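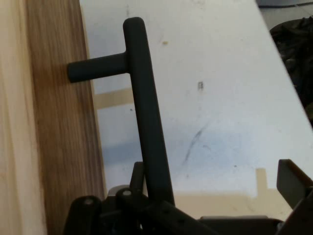
The Bar Handle and Its Post

Cabinet hardware accounts for a small share of the cost of a kitchen and most of the contact. The T-bar handle, a cylindrical grip carried on one or more short perpendicular posts, is the type most often specified for plain wooden doors and drawer fronts. It has few parts, and most of its faults can be traced to the place where the post meets the panel.

Ognjen Popescu fits and repairs cabinet fronts at Tomum, a joinery shop in Nambridge. His records of handle repairs run to 653 entries. Of these, 141 concern posts that had turned or pulled loose, and 87 concern damage to the finish of the bar. The remainder are mostly replacements made at the owner's request during other work.

A loose post usually starts with the screw. Machine screws supplied with handles are cut for a standard panel thickness. On a thinner panel the screw bottoms out in the post before the head is tight, and the handle can be rocked by hand. On a thicker one, only two or three threads engage. Popescu measures the panel with calipers, adds the depth of the threaded hole and subtracts a small allowance.

"The screw should stop because the head is seated," he says. "If it stops for any other reason, it is the wrong screw."

Wood moves as well. A solid front takes up moisture in summer and gives it back in winter, and fibers under a small post compress a little each time the screw is retightened. Tomum fits a thin washer under the screw head on softwood fronts. Veneered fronts are drilled from the face side with a backing block clamped behind, which limits tear-out where the bit exits.

Dark finishes have their own requirements. A matte, lightly textured coating hides fingerprints better than polished metal but holds grease in the texture. Popescu recommends a damp cloth with mild soap, followed by a dry one. Abrasive pads leave shiny patches that cannot be blended back in.

Grip clearance is the other dimension worth checking before drilling – the gap between bar and panel should admit the fingers without the knuckles rubbing on the grain. Popescu tests this with a sample handle held to the front in its intended position.

Tomum's current stock handle is the Brolden, listed as item 3743 and offered in a matte dark finish. Replacement screws are sold separately by length.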